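Okay, equipment budget thread, because I promised one back in November and then hid from it. I run a small home-organizing business and we're trying to decide whether to put money into an automated kitting setup. Long one, get a snack.

What we do, for new people: we put together vanity and desk organizer kits. Somebody sends us their mess of lipsticks and tubes and little jars, we sort it, load it into clear organizers, and send it back ready to set down on the table. It's fiddly work and we love it, mostly.

The question on the table is whether an arm can do the loading part. Just the loading! Picking a tube up off a flat surface and getting it into a compartment, without knocking over the one next to it. By hand that looks like this.

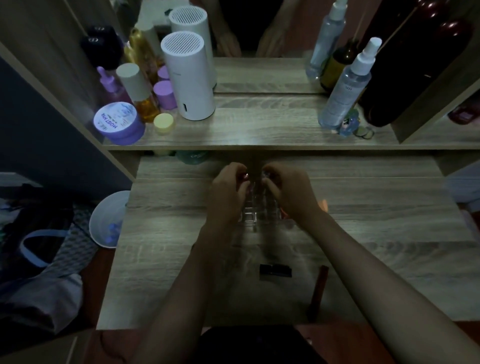
So I got three quotes. Marero wants to sell us a whole cell - arm, gripper, table, light, guard panels, the works. Gollmont sells the arm and the gripper and lets you figure out the rest. Pawlak does leasing, with a service visit built in. I read all three on my couch with a highlighter like I was back in school.

Marero first. Really nice people, very patient with me on the phone. But their cell is sized for trays that all come in the same shape, and our stuff is never the same shape. Round caps, square caps, long skinny gloss tubes, clear ones. When I asked about clear plastic there was a pause, and then they said it would be a "paid evaluation." Okay! At least they said it before I signed.

Gollmont is the cheapest on paper and I got very excited for one evening. Then I went back and added the things that weren't on the quote. The stand. The camera. Spare fingertips, which wear out faster than you'd think and come in packs of 50. Somebody's time to set it up, and that somebody would be me, and I still can't get our label printer to talk to the laptop.

Fingertips are the thing I'd tell everyone to ask about, by the way. I had a whole spreadsheet with the arm on line one and nothing for consumables. Now consumables have their own tab.

Pawlak's lease is the one I keep circling back to. You pay by the month, you get a swap if the arm dies, and you can walk away after the first term. The monthly number made me wince, but I know what it is in advance, and that's worth a lot when your income goes up and down like ours does.

Where I've landed on volume: we'd need roughly 600 organizers a month going through the thing before it beats doing it by hand. We are not there. We get close around the holidays and then January is a desert.

I also spent an afternoon writing down every kind of item we handle and how you'd have to grab it. That list ended up being more useful than any of the brochures. I'd do it before calling a single vendor, and I'd make it by sitting and working through real orders, because I forgot half of it when I tried from memory. 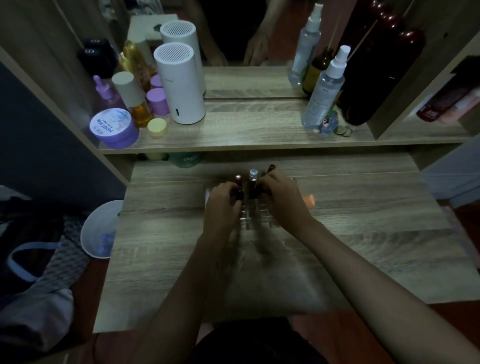
The hard column on my list is "things standing close together." Your fingers just sort of find the gap. A gripper needs room on both sides to open, so either you leave space between items (bigger organizer, bigger box, more postage) or you buy skinnier fingers that can't hold the heavier stuff. Every vendor had an answer for this and every answer was an add-on.

Second hard column is caps. If the thing grabs a lipstick by the cap and the cap comes off, you've got a really bad morning. I asked all three about it. Gollmont sent a video of their arm lifting a marker. A marker is not a lipstick, Gollmont.

Other stuff that belongs in the budget and wasn't in mine at first: floor space, one more outlet, insurance (call them early, mine took forever), and training days where you're paying people and shipping nothing. I put in 2 training days. A friend with a bigger shop laughed and told me to double it.

Plan for now, subject to me changing my mind by dinner: no purchase this year. We put 35 dollars a day into an equipment pot, and I ask Pawlak for a short trial in the slow season. If the trial goes okay on the easy items, we lease. If it doesn't, the pot buys better tables and chairs, which my back would vote for anyway.

If you've run a small arm on cosmetics or anything with slippery little caps, please tell me what you budgeted and what it really cost. Especially the second part. Replies are open and I'll read all of them tonight after I get the Maltton order out the door.

Recent posts
Our label printer, a sad history
Maltton order: what we learned about box sizes
Postage went up again, new price list
Lease or buy? Asking for my spreadsheet
Favorite clear organizers for tiny desks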